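Forms Should Have Owners

Permit applications in Dasley run to 20 pages. Of the 395 fields an applicant must fill in, some 20 repeat an answer already given. Each was added by a clerk with a sound reason, and none has been removed.

The usual remedy is a review every few years. I think the remedy is wrong. A review looks at the whole form, finds each field defensible, and adds a field for the review date.

A better rule is to put one clerk's name on each field — and to drop the field when that clerk can't say who reads it.

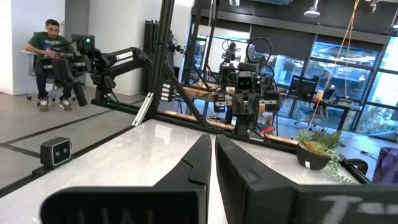
Marble-patterned tabletop with a small black camera at its edge.

Nultthorpe tried this with its parking forms in October. Three fields survived. Permits are still being issued there.

Margareta Ciobanu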